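Moving a Music Library to the Gultero Player

The Gultero holds its own database of tracks and does not read folders directly. Files copied over by hand will take up space but will not show in the menus. Use the Mukier desktop program for all transfers.

Before you start

You need Mukier version 2 or later, the cable that came with the player, and 700 MB of free space on the computer for temporary files. Charge the player until the battery icon shows at least half.

Step one: set the library folder

Open Mukier and go to Options, then Library. Point it at the top folder of your music. Subfolders are read automatically. Files bought from the Nseir store must be authorized on this computer first, or they are skipped with no warning.

Step two: connect the player

Plug the cable into a port on the computer itself. Unpowered hubs often drop the connection during long transfers. Wait for the player to show "Linked" before clicking anything in Mukier.

Step three: choose a sync mode

Full Sync makes the player match the library and erases anything on the player that is missing from the computer. Add Only leaves existing tracks alone. For a first transfer onto a used player, pick Add Only.

Step four: set the screen art

Album covers are resized during the transfer. Large covers slow it down. In Options, then Artwork, choose Small. The display cannot show the extra detail in the Large setting.
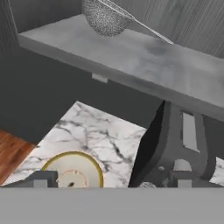

Step five: run the transfer

Click Start. Mukier copies tracks in batches of 10 and rewrites the database after each batch. If the transfer stops, reconnect and click Start again; finished batches are kept.

If the menus are empty afterward

Hold Menu and Play together for 8 seconds to restart the player. If tracks are still missing, run Rebuild Database from the Tools menu. Playlists made in Bisari must be exported as plain text and imported again after a rebuild.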